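Hi Adoración,

Catching you up on the Costlow fruit-sorting corner, now that the Briggs money is mostly spent and you've been kind enough not to chase me! Your last update was from before we moved over from Flonau, so there's a fair bit to tell.

The sorting station at Brorville is set up and in use. We kept the big flowery wallpaper (I know, I know -- but everyone who walks in smiles at it) and put the money into storage instead. The wire baskets are up on the walls, so tape and a sponge are within reach and off the work surface. The teal baskets are for the fruit, and the white tray between them is where the foam sleeves go once they're off. It took us 6 tries to settle on that layout and I'm really happy with it.

Sleeves are still my headache. They're light, they tangle, and a full tray gets tall fast. We've saved 500 of them so far to go back to the grower, and I'd like a deeper tray before June. That's $17 out of what's left, if you're fine with it.

The other thing is the work surface. It's stained and scuffed and has those white patches all over -- it does the job, but I'd love to put a wipe-down cover on it. I have 9 quotes in a folder and will send you the sensible ones.
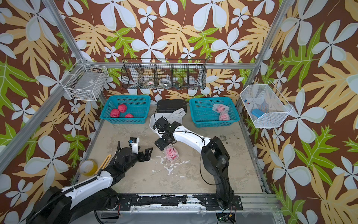
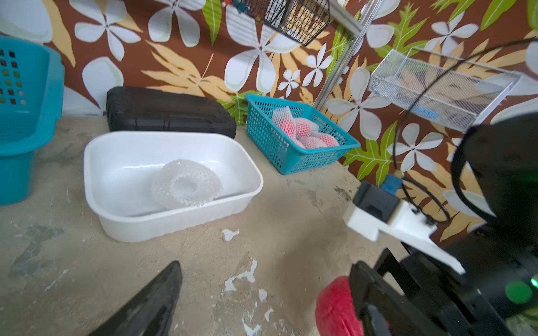
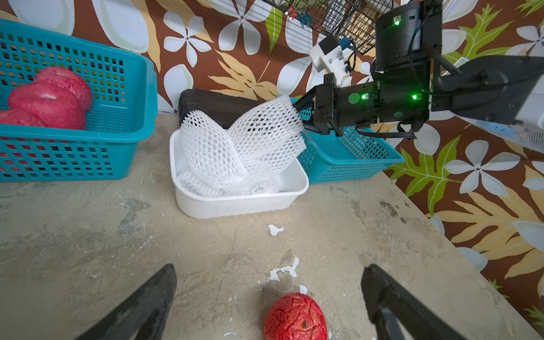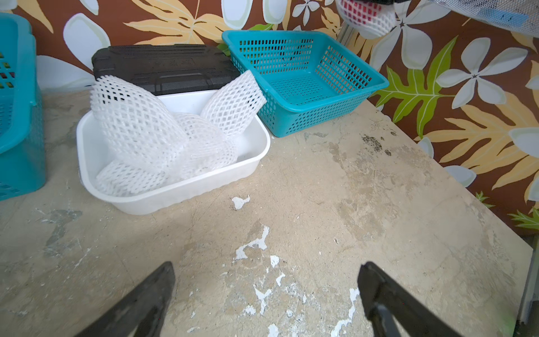
The sorting station at Brorville, with the white tray for the foam sleeves.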